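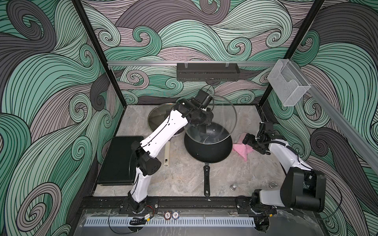 Two-arm workcell at the Elora test site in Mansilla, with one gripper holding a glass pot lid over a wok.

Elora Publishes Practice Guide for Two-Arm Kitchen Workcells

MANSILLA, March 31, 2022 – Elora today released a practice guide for labs and small firms that run pairs of robot arms on household handling tasks. The 14-page guide covers enclosure layout, arm mounting, object handling and record keeping. It is free to download.

The guide draws on 234 logged sessions at two sites, Mansilla and Bundasau. Reviewers went through every stop recorded in those sessions and found that 169 came from the setup of the cell, mostly loose cables and objects left in the shared reach of both arms.

Under the guide, both arms must be bolted to a common rail, and cables must be secured along the links and at the wrist. Glass items such as lids may be lifted only at reduced speed. The second arm must hold its position until the lid has been set down. Operators are to check the floor of the cell before each session and write down what is on it.

"Most of these rules were already habits at one site or the other," said Uriel Carrasco, who edited the guide. "People moving between the two had to relearn them each time. Now there is one list."

A draft went out for comment in January. The main change since then is a shorter restart procedure after an emergency stop.

Puklow, which builds enclosures for both sites, will ship a printed copy with each new unit. The guide is voluntary and does not replace national safety standards or a site risk assessment.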